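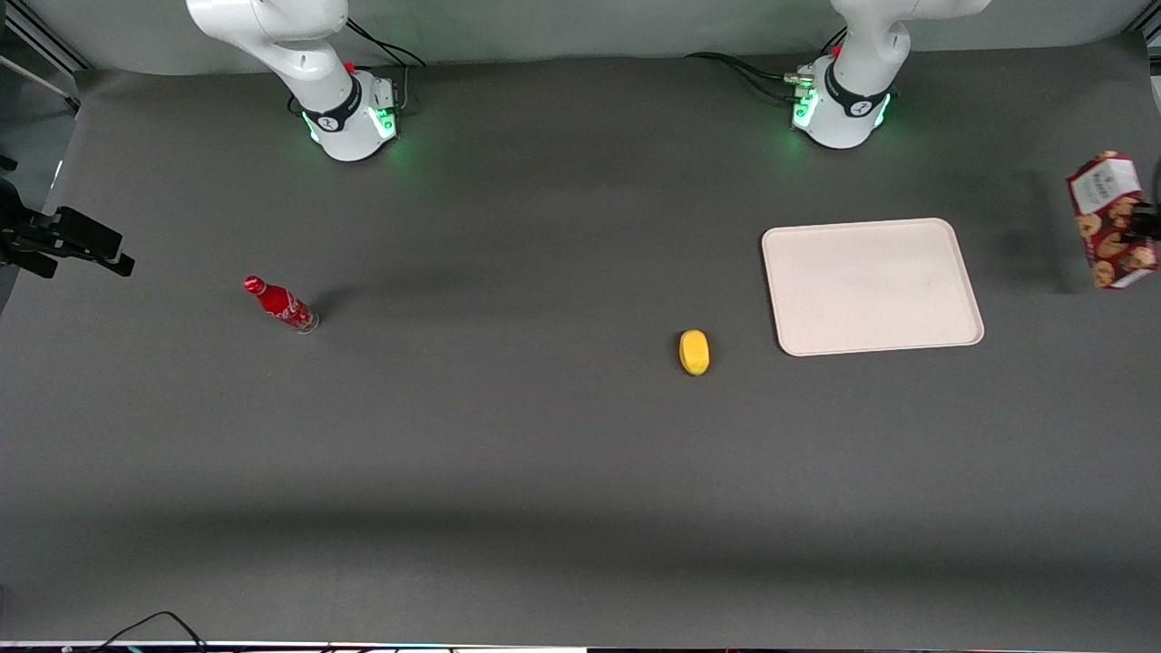 Two-arm work cell with a lifted cookie box, and a tray and a bottle on the table side.

The Prastville cell budget is a planning method for small companies which want to buy a tabletop robot cell with two arms. It was first used in the town of Prastville and later was taken over by workshops in Dreton and Ellwood. The method divides the total cost into 100 points, and the buyer must give points to every part before asking for any price.

In the usual division the arms receive 40 points. The grippers, the table and the cabling share the next part, and 11 points are kept for spare fingers and other wearing pieces. Training of the staff is counted separately. The Mimard version, which is shorter, puts the cabling together with the arms.

Before the order, the buyer makes a list of goods the cell must handle, for example boxes and small bottles. The width and opening of the gripper are chosen from this list.

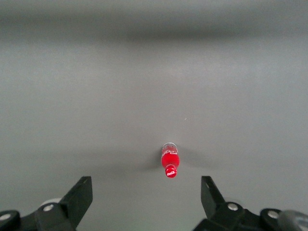 Buyers in Ellwood have objected that 11 points for spares is too little when the goods change every season, and that the method should ask for 2 sets of fingers from the beginning. The Dreton edition accepts this remark and takes the missing points from the table.

See also: Cell leasing, Gripper selection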